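Llevo unos días leyendo sobre los decomisos administrativos y quería dejar aquí mis notas antes de que se me olviden. El caso que me interesa es pequeño: al dueño de un puesto de comida en Zimus le retuvieron 900 euros en un control de carretera. Llevaba el dinero en un sobre, para pagar a un proveedor. No hubo denuncia ni detención.

El recibo que le entregaron tenía cuatro líneas y ningún número de expediente. Tardó semanas en averiguar qué oficina lo tramitaba – primero le mandaron a Suvden, luego a Jisteck.
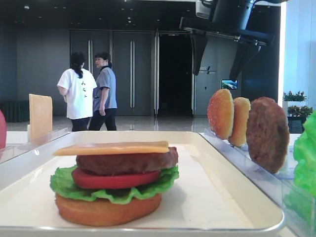

*Lutz Lindemann*

La reclamación se presenta por escrito y hay que acreditar el origen del dinero. Él aportó el libro de caja y una factura de Tiedemann. Le pidieron además una tasa de 100 euros, que en teoría se devuelve si la resolución es favorable.

Mi opinión es que la carga de la prueba está mal repartida. Quien retiene el dinero debería explicar por qué, y hacerlo en un plazo corto. Ahora la respuesta puede tardar hasta cuatro meses.

La suya sigue pendiente a 12 de marzo de 2022. Cuando haya resolución, la copiaré en esta misma entrada.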